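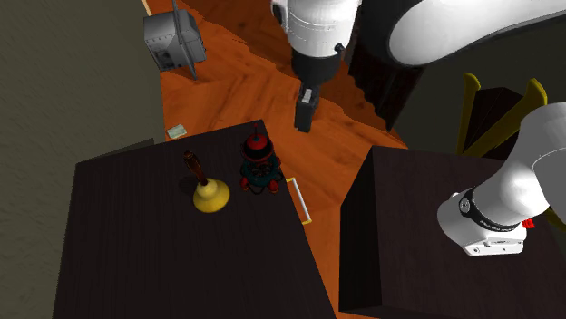
Werkmont Room Hire Listings

Rooms and halls available for meetings, parties and small functions, kept as one table with a row per room. The listings were put together by Nuala Mulcahy at Trirlow and are maintained by Bláthnaid Lenihan. Last full check: 9/20/25.

There are 614 rows. A venue with several hireable rooms gets several rows, and they share a venue code.

Files

rooms.csv is the main table.
rates.csv has hire charges, joined on room_id.
closed.csv lists rooms taken off the market. We keep these so old bookings still match up.

Main columns

room_id: does not change, even if the room is renamed.
seated, standing: capacity as given by the venue. Theatre-style seating unless layout says otherwise.
min_hire: shortest booking, in hours. Most are 2 or 3.
kitchen: none, shared or own. "Shared" means other hirers may be in there at the same time.
licence: whether the venue holds a liquor licence. Blank means we asked and got no answer.
notice_days: how far ahead the venue wants to hear from you. The default is 30.
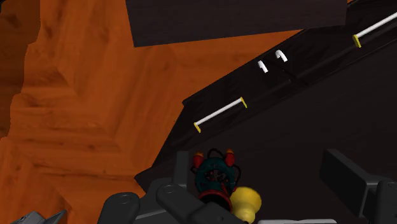 Known problems

Capacity figures are not measured by us. Two venues in Brumesov give the same number for seated and standing, and we have left them as supplied.

Rates exclude cleaning fees unless the cleaning column says "in". Weekend rates start on Friday evening at some places and Saturday morning at others, so read the notes column before you quote anyone.

The Tuhumury rows came from a paper booklet and the postcodes still need checking.

Updates

The next round of calls to venues is in November. Send corrections to Bláthnaid with the room_id in the subject line, one room per message please. New venues can be added using the blank row in rooms.csv as a template. Leave room_id empty and it will be filled in when the row is merged.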